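The woman who runs Zasutier, a toy repair and play food business in the back half of an old drapery, asks me not to bring anything edible inside. It isn't a hygiene matter. Someone once ate a real mandarin off the workbench and she spent the afternoon looking for it in the stock.

She has been mending and selling pretend groceries since 2000, when she left a job in insurance that she describes as "also pretend, but with parking." Her catalogue now runs to 216 pieces, nearly all of it fruit. Vegetables, she says, have never paid their way.

"Children don't pretend to eat vegetables. They get enough of the real thing. You put out a beautiful eggplant and it becomes a club."

We sit at the end of a long bench with tea in mugs that have been glued more than once. I had expected to talk about wax grapes. She wants to talk about balls, and in particular the red one, which has been in the family line-up longer than her current accountant.

"It was never meant to be a ball," she says. "It came to me in a mixed box from Cuautle, the wholesaler, and the invoice said 'fruit, red, assorted.' Assorted from what? There was one of them." 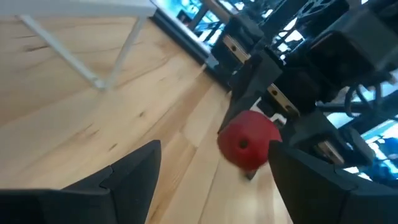
*The red one, hole and all, on the pale boards.*

The hole, she explains, is where she believes a stalk used to go. She has tried several replacements over the years and disliked every one of them. A green felt leaf made it look like a tomato, which brought it under the vegetable problem. A bit of brown dowel made it look like a toffee apple with ambitions. So it has stayed bare, and customers are left to form their own view.

What do they usually decide? "Adults say pomegranate, to sound travelled. Children say ball and throw it. The children are closer."

She is fond of its surface, which isn't properly round. "It's got those flat bits, like somebody peeled it with a bad knife. A perfect sphere rolls off the bench and under the radiator. That one thinks about it first."

The radiator comes up often. She reckons she has fished more fruit out from under it than she has sold in some winters, and she keeps a length of curtain rod by the door for the purpose. The colour of the floor doesn't help with the oranges.

I ask about the bowls, because she has firm ideas about bowls. She will not sell a set in a basket. Baskets shed, she says, and the bits get into the grapes. For years she used enamel dishes and then she switched to one with a red inside and a grey rim, bought from a kitchen shop called Flultby that was closing down, and she has never looked back.

"Red makes every fruit look ten per cent riper. Butchers know this. Put a lemon on white and it looks like it's waiting for test results."

There is also the question of height. She likes the bowl up on a stand, a little white one full of holes, so that the fruit has somewhere to come from and somewhere to go. On the flat, she says, a bowl just looks like the washing up. 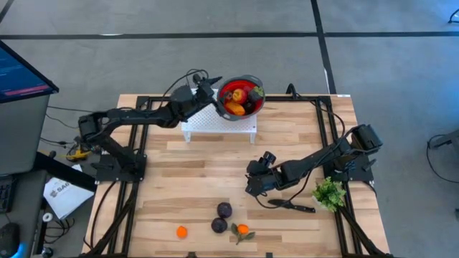 *Some in the bowl, some still out. The leafy orange sits out on the boards.*

The orange with the leaves is her favourite, and she is not ashamed of it. Leaves, in her experience, are what people pay for. The dark purple ones she calls plums with the confidence of someone who has stopped taking questions, and the little orange fruit off to one side has been a kumquat, a clementine and, in one regrettable newsletter, an apricot.

And the knife? She sighs — she gets asked about the knife. "A fruit set without a knife is a still life. Nobody wants to play still life. You need the suggestion that somebody is about to make a fruit salad."

Has she ever made one herself?

"I have toast."

She counts the stock every May, on paper, after a spreadsheet called Vindow informed her that she owned 2121 lemons. She went and checked, just in case. The tally now lives in an exercise book with a plum drawn on the cover, or possibly a beetroot. She drew it herself and won't be pressed on it.

As I leave she is hunting for her glasses among the citrus. I offer to help look under the radiator, and she hands me the curtain rod.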